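**Slip fees at Gostlow Landing**

**dockrat_ed:** We're looking at a condo at Gostlow Landing. The listing says the slip is included, but the HOA packet shows $400 a month for "marina access." Is that normal?

**Ledesma:** Yes. The slip is deeded, the access isn't. We pay it at Itirine too.

**palmcoast2:** I disagree. If it's deeded, you own the way in. Have a lawyer read it.

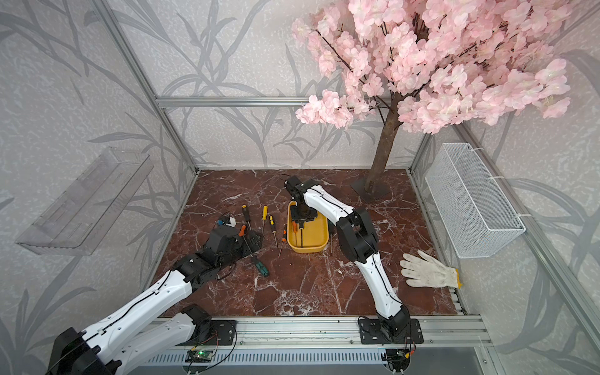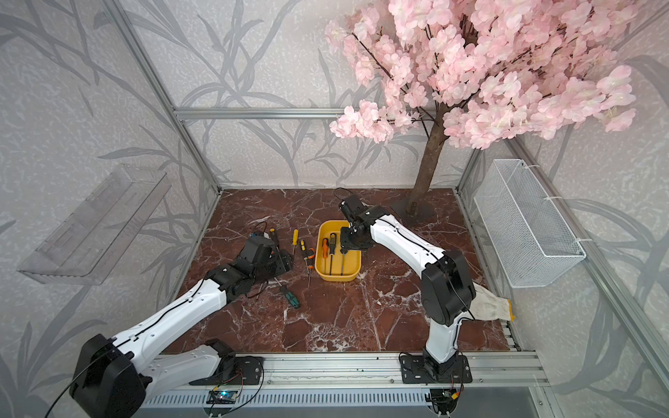 **Ledesma:** The lawyer will cost you more than a few months of fees. Read section 2 of the covenants first.

**dockrat_ed:** Found it. The fee went up in May. The unit is 1,783 square feet and they want another $3,000 at closing for the dock fund.

**palmcoast2:** Ask the seller to pay that. Ours did.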